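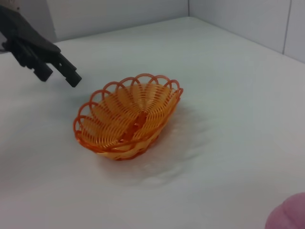

Why does a fruit basket have holes in it?

Fruit gives off moisture and bruises where it sits, and an open wall lets air reach more of the skin than a solid bowl does. Holes also save material and weight, and they let crumbs, leaves and the occasional raisin of unknown origin fall through onto the table.

**Household Objects, Week 4: The Basket on the Table**
Thursday, February 13, 2025, Room 161
Notes by Mimoza Golob. Please bring them to the drawing session, where we will pretend everyone has read them.

## Where we left off

Last week was bowls. A bowl is a surface bent until it holds something. Baskets are harder to talk about because they are made of lines, and the lines have to go somewhere: under, over, around, and finally into a border where the maker has to deal with all the loose ends. Students who found bowls boring may come to miss them.

## Parts of a basket

Use these words in your papers. "The side bit" lost people marks in the bowl assignment and will do so again.

- **Base.** The floor. On a round basket the ribs usually spread from a center point. On an oval they have to spread from a line, and something has to happen along that line.
- **Stakes (or ribs).** The strands that set the shape. They run outward across the base and then up the sides.
- **Weavers.** The strands that cross the stakes. A basket with very few weavers reads as a fan or a cage.
- **Border.** The top edge. It keeps the stakes from wandering off, and it's where most of the showing off takes place.
- **Foot.** An extra ring or rim underneath. Optional, and often missing.

Handles get their own week, after the break.

## The orange one

Our main object this week is an oval basket in bright orange plastic. I'd like you to spend longer with it than it seems to ask for.

Start inside, at the bottom. The thin bars fan out toward the rim, and a thicker ridge runs the long way down the middle where they meet. That is the oval problem, solved in full view. A willow maker would handle the same problem with a bundle of longer rods laid down the center, and you should look at one of those beside this one before deciding which you think is more honest. (Hrvoje Tomić has written "neither" in the margin of my draft. He's teaching the Week 5 session and can defend himself there.)

Then look at the color. We say "orange" and move on, but the outer strands are deep and saturated while the inside goes pale and yellowish where light comes through. Anyone who reaches for a single orange pencil on Thursday will end up with a traffic cone.

Last, the border: a row of open loops, one overlapping the next, all the way around. In rush or willow, scallops like these are a practical finish. You bend the end of a stake over and tuck it in beside its neighbor, and the loop is what's left showing. In plastic the habit stays on after the need has become debatable. The textbook word for this is *skeuomorph*, a feature kept for its looks once the older material that called for it has gone. Use the word once per paper. Twice sounds like a cold.

## What goes in it

A container is half an object. The other half is whatever people put in it, and for table baskets this drifts over the years. Stojan Pavlović did a small survey of his own relatives for the Babić reader, and I've assigned it mostly for the list of contents: bread, walnuts, keys, a dead remote, unpaid parking tickets. Fruit came up less than you'd hope. His aunt kept hers on top of the refrigerator holding a smaller basket.

For drawing, though, we'll be traditional and use a peach.

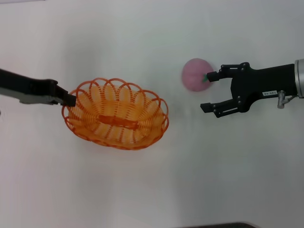

There are good reasons to study the two apart before anyone puts them together. Once fruit goes in, you lose the floor of the basket, the ridge, and most of the evidence of how the thing was laid out. You gain a story, and students love a story so much that they stop drawing ribs altogether. So the first study is basket and fruit side by side on plain white, with a gap between them. The gap counts as part of the drawing. Please don't fill it with drapery.

The contrast is also easier to handle this way. The basket is all edges and see-through bits. The peach is dusty pink, mottled, with one small green leaf and hardly an edge to its name. You will need a hard pencil for one and the side of a soft one for the other, and you will pick up the wrong one at least once.

## Drawing session

Ankica Lazarević is running the studio half. Her instructions, lightly edited for volume:

1. Two studies, 20 minutes each. No erasers during the first.
2. Draw the ellipse of the rim before any loops. If the ellipse is wrong, the loops will only make it wrong in more places.
3. Place the near side and the far side of the border separately. The far loops stand up against the background as arches, and the near ones overlap and curve toward you.
4. Don't count ribs. Get the spread right and let them get tighter toward the middle.
5. Leave the shadow until the end and keep it faint. It's a basket and the light gets through.

Stitden sketch pads are in the cabinet by the sink. The Skerero ones smear, so leave them for the charcoal people.

## Reading and due work

- Babić reader, the Pavlović chapter, plus the two pages on borders that follow it.
- Protiner, *Wicker After Wicker*, opening section only. The rest is a long quarrel with another scholar about cane.
- A one-page description of a container in your own home, using all the terms above except "foot," unless it has one. Give it to Aled Parry by the end of class next week. He doesn't accept photos of paper.

The long essay isn't due until April. People have started asking about the extension already, and the form is on the door.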